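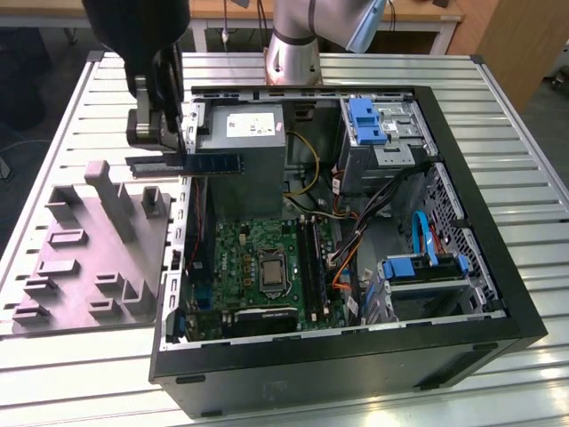
Handout 4: Founding families and how to doubt them

Most towns have a founding family, and most founding families have a story. Our job in this unit is to ask who first wrote the story down, when, and who paid the printer. I use the town of Gurkau for this because its records are small enough to read in a term and its legend is large enough to be worth the trouble. The legend says that the Soditz brothers came up the river with a mule and a barrel of nails and built the place from nothing. Think of a family history as a desktop computer. From outside it is a plain box with a name on it. Take the side panel off and lay the case down, and there is a processor in its socket, memory slots, a power supply with a printed label, each a separate part that somebody had to put there. A family history is assembled the same way, and you should be able to say where each piece came from before you trust the whole.

1. What the record has

The earliest county tax roll that mentions Gurkau lists 8 households. Soditz is among them. It is not first on the list, and the list is not alphabetical, so the order may mean something or may only follow the assessor's route. I lean toward the route. The local museum leans the other way and has printed its view on a tea towel.

The deed book is more useful. It shows a Soditz purchase of 827 acres from a man named Rawat, who had already fenced part of it and sold hay off it. If Rawat was there to sell, then somebody was there before the founders. You'd think this would come up at Founders' Day. It has come up once, in a letter to the newspaper, and the letter was answered rather sharply.

Things to note as you read the deed:

The word "improved" is used of the land. Look up what it meant in a sale of that period before you build anything on it.
The price is in a different hand from the rest of the page.
One witness signs with a mark, and the clerk has spelled his name two ways.

2. What the legend has

The mule and the nails first appear in the souvenir booklet for the town's semi-centennial. The booklet ran to 1,000 copies and was paid for by Plendorico, the dry goods store, which by then belonged to a Soditz son-in-law. I'm not saying he made it up. He may have heard it at the dinner table for years. But we have letters from both brothers, and neither letter has a mule in it, and men who wrote at such length about the price of lard would, I think, have found room for one.

After the booklet the story gets copied. The school pageant takes it from the booklet, the centennial history takes it from the pageant, and the plaque by the bridge takes it from the centennial history. By the time you reach the plaque there seem to be four sources. There is one. Please stop citing the plaque. 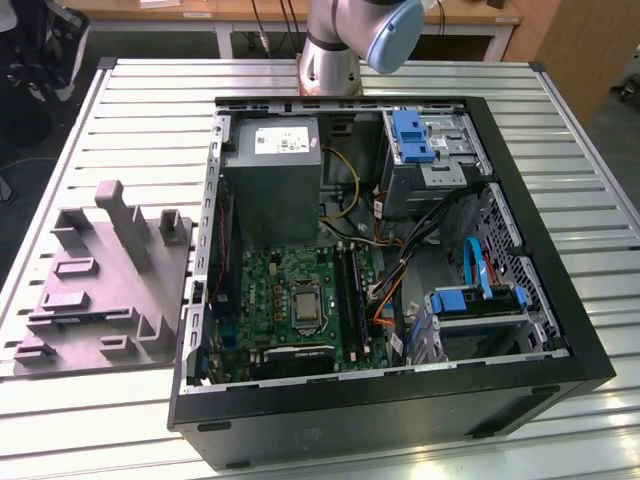 Population is another place where the story swells. The centennial history says Gurkau had "almost 2,660 souls" at its height. I have never seen a number that exact with an "almost" in front of it and not wondered what happened to it on the way to the page. The census for the nearest year counts the whole township, which takes in two other villages and the county poor farm. My guess is that the author took the township figure and softened it a little out of conscience. It is a guess. If you can find his notes, I'd like to see them.

3. Two readers who disagree

Heino Ots argues in his course packet essay that legends of this kind are harmless and even handy, because they keep people interested in the courthouse basement. He thinks a town that loves its founders will pay to fix the roof over their papers. I would find this more convincing if the roof had been fixed.

Tane Wihongi's essay is harder on the family and, in my view, a bit too sure of itself. Wihongi reads the deed as proof that Rawat was pushed out. The deed can't carry that. It shows a sale, a price and some witnesses. Rawat turns up later in the next county with more land than he had before, which could fit a man who was pushed or a man who did well. Read Wihongi's third section twice and mark each place where "must have" is standing in for a document.

Being suspicious of the founders doesn't excuse you from being suspicious of the people who are suspicious of them. That includes me. I grew up one town over and we never liked Gurkau.

4. Working terms

Founding family: a title given later, usually by descendants or by people renting from them. Use it in quotation marks in your papers until you've shown it fits.

First settler: first according to whom? Ask who was already hunting, grazing, trading or burying their dead on the land. In Gurkau the booklet gives this one sentence and the sentence is wrong about the river.

Tradition: in local histories, "tradition holds" generally means the author asked a cousin.
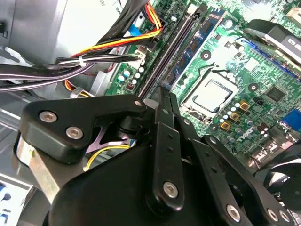
Black gripper with silver screws, inside an open computer case with a green motherboard.

5. For October

Choose one claim from the centennial history, any claim, and follow it back as far as it goes. Write up the chain, including the dead ends. Four pages is plenty. I don't need a conclusion about whether the claim is true. Half of you will end at the booklet, and that is a fine place to end so long as you got there yourself and can tell me what you looked at on the way.

The deed book can't be borrowed. The reading room closes for lunch and the clerk means it. Pencils only, and the tax rolls are filed under the old township name, which is on the back of the syllabus.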